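How to fold a large towel so it stays flat on the shelf

Written by Boonmee Khunthong for the Nilsuwan guesthouse pages, 2 Dec 2019
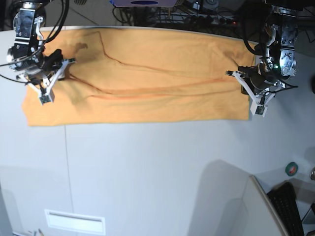
Before I worked with laundry I believed that everybody folds a towel in the same way. When I started at the guesthouse, I learned that my towels were too wide for the shelf and opened again when a guest pulled one out from the middle. Now I use the method below for all our big towels, and also at my home.

What you need

A table which is longer than your towel is wide. A bed is too soft, the towel sinks and the edges go where they want. If you have only a bed, put a board on it first. You need also a clean, dry towel. I wait until it is fully cool from the dryer, then it keeps the fold better.

Our shelf is 43 cm deep. Please measure yours before you start, it decides how many times you fold at the end.

Step 1. Shake and check

Hold the towel by two corners and shake it strongly, two or three times. Then look at both sides near a window. If you find a spot, put the towel back to the washing and do not fold it. A stain that stays in the cupboard for some weeks is much harder to remove. For oil I rub a little dish soap in with my fingers and leave it for 30 minutes before the wash.

Step 2. Lay it down

Put the towel on the table with the long side in front of you. Do not throw it. Lay down the far edge first, along the far side of the table, and let the rest come toward you. In this way most of the air goes out.

Step 3. Make it flat

Place both hands in the center and move them slowly to the left and to the right. Small wrinkles are no problem, they disappear under the weight of the other towels. A long ridge across the middle is different. If you fold over it, the finished towel will have a hump on one side and the pile will lean.

To remove a ridge, do not press on it. Take the two far corners, lift them a little, pull gently outward and put them down again. Then do the same with the near corners. If the ridge is diagonal, pull only the two corners which are opposite to each other and across the line. Usually one time is enough – with very thick towels I must do it twice.

Step 4. Fold in three

Bring the near edge up to cover one third of the towel. Bring the far edge down over it. The two long edges should be hidden or exactly on the border. Pass your forearm over the whole length, it works better than the hand.

Step 5. Close it

Now you have a long strip. Fold the left end to the center, then the right end to the center, with a small space between them, the width of one finger. Close it like a book. This small space is important for thick cotton, without it the book does not want to close.

If your shelf is deep, you can stop before closing and put the towel in flat.

Step 6. Put it on the shelf

The round side goes to the front. Put the same colors together and do not make the pile too high. New towels go under the old pile, so that all of them are used equally.

A question I received

Ha-neul Choo wrote to me that her towels become stiff and keep their creases even after pulling. I think it is too much detergent. Try half of your usual amount, and shake the towel also before you hang it. She tried this in January and again with the winter towels, and now she folds them without trouble.

For hand towels you can use the same steps, but skip step 4 and fold only in half.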